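Brallell migration - progress report for February
Prepared for Shih-chieh Yuen by Dayana Bedoya

Where we are

Four of the 11 services are now reading from the Brallell cluster in production. The plan said six by this point. I would call us late, and I would ask that the slide going up to the steering group say late too, since the last one said "tracking" and I still don't know what that meant.

The four are session storage, the price cache, the notification queue and the small lookup service that Stenlow uses for its store pages. The two that slipped are order history and the returns ledger. Both write far more than they read, and Brallell has given us no trouble on reads at all. Writes are another matter.

What the vendor told us and what we measured

The sales deck promised that replicas in the second region would never be more than a moment behind. We ran the returns ledger against a copy of live traffic overnight and counted 3683 reads that came back with an older value than the one already confirmed to the writer. Dramani, who are doing the integration work, think most of these come from one connection pool setting. They may be right. They thought the same thing about the timeout errors in the fall, and that one was a bug in the client library.

Brallell support answered our ticket by sending a link to the tuning guide. We had quoted the tuning guide in the ticket. A second reply came from an engineer and was much better: she asked for the pool logs and the clock drift numbers between the two regions, and we sent both the same afternoon. Nothing back yet.

I don't want to move order history until there is an answer. A stale price is annoying. A stale order record means a customer gets refunded twice or not at all, and finance finds out before we do.

The "real-time insight" add-on

You asked for a view on this. We tried it for two sprints on the price cache. It flagged plenty of anomalies, nearly all of them our own scheduled jobs starting up at 2 a.m. One alert was useful, and our existing monitoring had raised it already. The add-on may be worth something to a team with no monitoring. For us it is a line on the invoice, and I suggest we let the trial lapse and look again once the remaining services are across.

Cost

Spend is under budget so far, but please don't read much into that. We are under because we haven't moved the heavy services. Running the old database and the new one side by side is the biggest item, and every month of delay adds another month of it. The Naseda hosting contract for the old system can be extended one month at a time. I have asked for written terms and have been told on a call that they are "standard" - so I'm still asking.

People

Dramani swapped one of their two engineers in the middle of the month. The handover was thin and we lost days on it. The new engineer is good. I'd like the next contract to require a proper overlap.

Next month

Get a real cause for the stale reads, with a repeat of the overnight test to back it up. Move the search index and the coupon service, which are mostly reads and low risk. Practice the rollback from end to end, including the part where we point Stenlow back at the old database. So far we have only done that on paper, and I don't trust it. If the overnight test isn't clean by the end of the month, I will recommend leaving the two write-heavy services where they are and paying Naseda for longer.

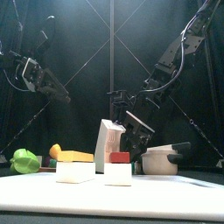
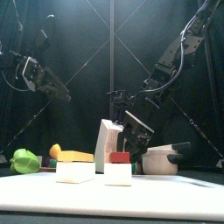

Two black robot arms over a white tabletop, both pictures.

Can the old database still be shut down by summer?

Only if the stale reads are fixed in the coming month. Order history and the returns ledger each need a few weeks of running in parallel before we switch off the old copy, and there is no slack left in the schedule to shorten that.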